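4 Warum bleiben die Leute, wo sie sind? Befunde aus den Gesprächen in Skotby

Als ich mit den Interviews anfing, hatte ich mir die Sache ziemlich einfach vorgestellt. Wer in einer zu groß gewordenen Mietwohnung sitzt, so dachte ich, der rechnet irgendwann nach, sieht den alten Quadratmeterpreis neben dem neuen und bleibt. Fertig, Kapitel geschrieben.
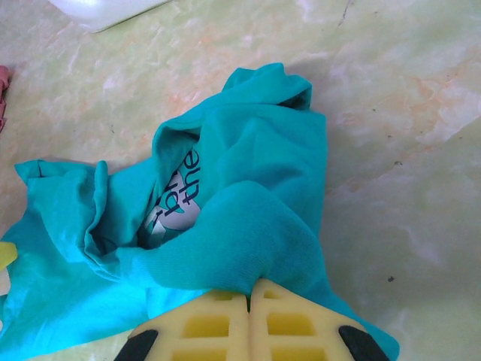
Abbildung 4: Türkisfarbenes Kleidungsstück auf marmorierter Fläche.

Nun ja, so schnell ging es dann doch nicht. Schon im dritten Gespräch erzählte mir eine Mieterin, sie habe ihren Vertrag seit Jahren nicht mehr in der Hand gehabt und könne mir die Kaltmiete beim besten Willen nicht nennen. Ich habe damals noch gelacht und an einen Ausreißer geglaubt. Am Ende waren es von 133 Befragten so viele, dass ich den ganzen Leitfaden umgestellt und die Frage nach der Miethöhe weit nach hinten geschoben habe (was den Gesprächen übrigens sehr gutgetan hat, man redet ja ungern gleich zu Beginn über Geld!).

4.1 Der Preisabstand und was er erklärt

Fangen wir trotzdem mit dem Geld an, denn ganz falsch lag ich ja nicht. Für jeden Haushalt habe ich die Bestandsmiete mit dem verglichen, was eine um ein Zimmer kleinere Wohnung im selben Viertel zum Zeitpunkt des Gesprächs gekostet hätte. Bei Haushalten mit langer Mietdauer lag die kleinere Wohnung in der Regel über der Miete der größeren. Das ist der bekannte Lock-in-Effekt, nur eben auf der Mietseite, und er taucht in Skotby genauso auf, wie man es erwarten würde.

Spannend fand ich die Haushalte, bei denen der Abstand gegen null ging. Auch die zogen kaum um! Ich habe deshalb eine Schwelle eingebaut: Ab welcher monatlichen Ersparnis würden Sie ernsthaft suchen? Der Betrag, der am häufigsten fiel, war 400 Euro, und zwar quer durch alle Einkommensgruppen. Ich gebe zu, dass ich dieser Zahl nicht recht traue. Sie klingt rund, sie kommt schnell, und mehrere Befragte haben sie im weiteren Verlauf selbst wieder kassiert. »Ach, für das Geld den ganzen Keller ausräumen«, sagte einer, und damit war das Thema durch.

4.2 Kosten, die in keinem Exposé stehen

Womit wir beim Keller wären. Die direkten Umzugskosten (Transport, doppelte Miete für einen Monat, Kaution, Renovierung) lassen sich ja noch einigermaßen sauber erheben, und das haben wir mit dem Erhebungsbogen von Kodik auch getan. Schwieriger wird es bei allem, was die Befragten »das Drumherum« nannten. Dazu zählten sie das Aussortieren, die Behördenwege, den neuen Hausarzt, die Nachbarin mit dem Zweitschlüssel. Amado Ambrosio hat mir beim Kodieren geholfen und früh vorgeschlagen, dafür eine eigene Kategorie anzulegen, statt alles unter »Sonstiges« zu versenken. Ich war erst dagegen, weil mir das Kategoriensystem ohnehin schon zu groß war. Er hatte recht, und ich habe die ersten 20 Transkripte noch einmal von vorn durchgearbeitet.

Dabei fiel mir etwas auf, das ich beim ersten Lesen glatt überhört hatte – viele Befragte rechnen das Drumherum gar nicht in Geld, sie rechnen in Wochenenden. Zwölf Wochenenden für eine Vierzimmerwohnung, hieß es da etwa, oder »der ganze Sommer ist weg«. Für die Modellierung ist das lästig, denn ein Wochenende ist nicht für alle gleich viel wert, und wer noch arbeitet, bewertet es natürlich anders als jemand im Ruhestand. Ich habe es mit einem pauschalen Stundensatz versucht und wieder verworfen. In der vorliegenden Fassung stehen die Wochenenden deshalb als eigene Variable neben den Eurobeträgen.

4.3 Vergleich mit Tagle

Eigentlich sollte die zweite Siedlung, Tagle, nur zur Absicherung dienen. Dort gibt es seit dem März vor unserer Erhebung eine Tauschbörse, die von der Wohnungsgesellschaft Worby betrieben wird: Zwei Haushalte tauschen ihre Wohnungen, und beide behalten ihren bisherigen Quadratmeterpreis. Der Preisabstand ist damit aus der Rechnung heraus, jedenfalls auf dem Papier. Wenn das Geld der Hauptgrund wäre, müsste es dort also nur so brummen.

Bis zum Abschluss der Erhebung kamen 12 Tauschverträge zustande. Das ist wenig, und die Leute bei Worby waren hörbar enttäuscht, als wir darüber sprachen. Ich sehe es etwas freundlicher, denn immerhin haben diese Haushalte ohne die Börse überhaupt nicht gesucht, das haben sie mir ziemlich einhellig gesagt. Gescheitert sind die übrigen Anfragen meist an der Lage. Man wollte kleiner wohnen, aber bitte im selben Aufgang, höchstens einen Aufgang weiter, und gern wieder mit Balkon nach hinten. So eine Wohnung muss erst einmal jemand hergeben wollen!

Einschränken muss ich das Ganze in einem Punkt. Die Haushalte in Tagle sind im Schnitt jünger als die in Skotby, und die Bereitschaft zum Umzug sinkt mit dem Alter deutlich. Ich habe dafür kontrolliert, so gut es bei den kleinen Fallzahlen eben geht, aber eine saubere Trennung von Alter und Wohndauer bekomme ich mit diesen Daten nicht hin. Wer lange wohnt, ist nun mal meistens auch älter. Für die Schätzungen in Abschnitt 5 verwende ich daher nur die Wohndauer und führe das Alter im Anhang gesondert auf.

Kontakt | Impressum | © Projekt Wohnen im Bestand, Stand: 10. Januar 2022 | Nach oben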